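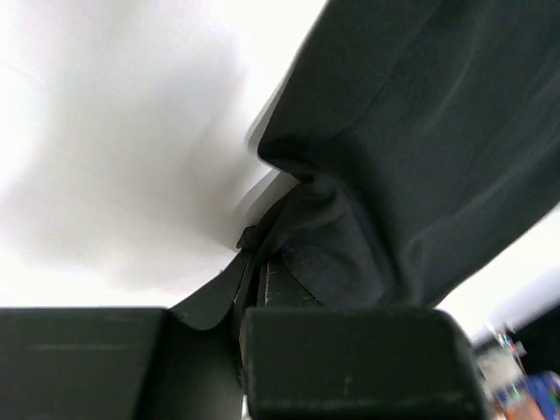 3. Collecting the Demonstrations

3.1 Task and setup

All of the demonstrations in this paper were collected on one task family: picking up a single garment, lifting it clear of the work surface, and laying it out flat. We chose garments because they change shape every time they are touched. A policy that only copies a path will fail on them quickly, and the failures are easy to see.

The arm is operated by a person standing beside it, using a hand controller that sets the position and opening of the gripper. We call the full recording setup Feller. It logs the joint angles, the finger opening, the command sent by the operator, and the video from a small camera at the wrist. A second camera is fixed above the table. Both video streams and the joint log are stamped by the same clock, and each episode is written to disk as one folder.

The garments came from Onyeka, our shared set of used clothing, which was put together for an earlier study on sorting. It holds 134 pieces, mostly shirts, trousers and light jackets. We set aside every piece with a broken zipper or a loose lining, as these tended to snag and end the episode early. That left 89 pieces for training and testing.

3.2 What the wrist view shows

Figure 1 gives a wrist view from one episode. Dark gray cloth is pinched between the two gripper fingers, with a fold bunched up above the grip and a thin stitched seam running along the gathered part. The left edge of the cloth is doubled by motion blur, and much of the background is washed out.

Figure 1. Wrist camera view with a dark garment held between the fingers.

We kept views like this one in the training data. An early version of our filter dropped any episode in which more than a small share of the wrist frames were blurred or overexposed. The filter removed clean, quick lifts along with bad ones, and it removed dark garments more often than light ones. Training on what was left gave a policy that moved slowly and did poorly on dark cloth. We took the filter out and relied on the operator's own marking, described in Section 3.4.

The close view has a second effect. Once a garment is held, the cloth can cover most of what the wrist camera would otherwise see, and the table may drop out of view entirely. The policy then has to use the fixed camera to judge where the rest of the garment is hanging. For this reason we never train on the wrist stream alone, even for the grasp stage, where it carries most of the useful detail.

3.3 Episode procedure

At the start of each episode the garment is dropped onto the table from chest height. The operator does not straighten it. If it lands partly off the table, it is picked up and dropped again, and the first drop is not recorded.

The operator then has one attempt at each stage. The stages are grasp, lift, and lay flat. The operator presses a foot pedal at the end of each stage, which writes a marker into the log. If the garment slips out during the lift, the operator may grasp it again, and the recording continues. We wanted these second tries in the data. A policy that has only seen first grasps has no examples to draw on when a grasp fails.

Operators were asked to grasp near a seam or hem where they could find one, but this was not enforced. Some preferred to take a handful of cloth from the middle and work outward from there. We left both habits in. The seam grasps give a more regular hang, and the middle grasps are more common when the garment lands in a tight heap.

In total we recorded 400 episodes. Each operator worked in blocks with a break between them. We found that the pedal presses drifted later as a block went on, so the break was made longer after the first week of recording.

3.4 Marking and storage

After each episode the operator marks it as good, usable, or discard. An episode is good if the garment ends flat with no second try. It is usable if the garment ends flat after one or more second tries. Everything else is discard, though the files are kept. The marking is done right away, before the next drop - we tried doing it at the end of the day and the marks were much less consistent.

A second person checks a share of the episodes in Produra, our playback tool. Produra shows both camera streams side by side with the finger opening drawn as a line underneath. Most of the disagreements between the operator and the checker were over what counts as flat. A sleeve folded under the body was marked good by some operators and usable by others. We settled on treating a hidden sleeve as a failed layout, and those episodes were marked again.

3.5 Splits

We split by garment and not by episode, so that no piece of clothing appears in both training and test. Dark garments are spread evenly over the two sides. The same split is used for all 3 policies compared in Section 4, including Valtater, which takes the wrist and fixed streams through separate encoders before joining them. Discarded episodes are left out of training for all of the policies. They are used only in Section 5, where we train a small model to predict from the first part of a lift whether the garment will slip.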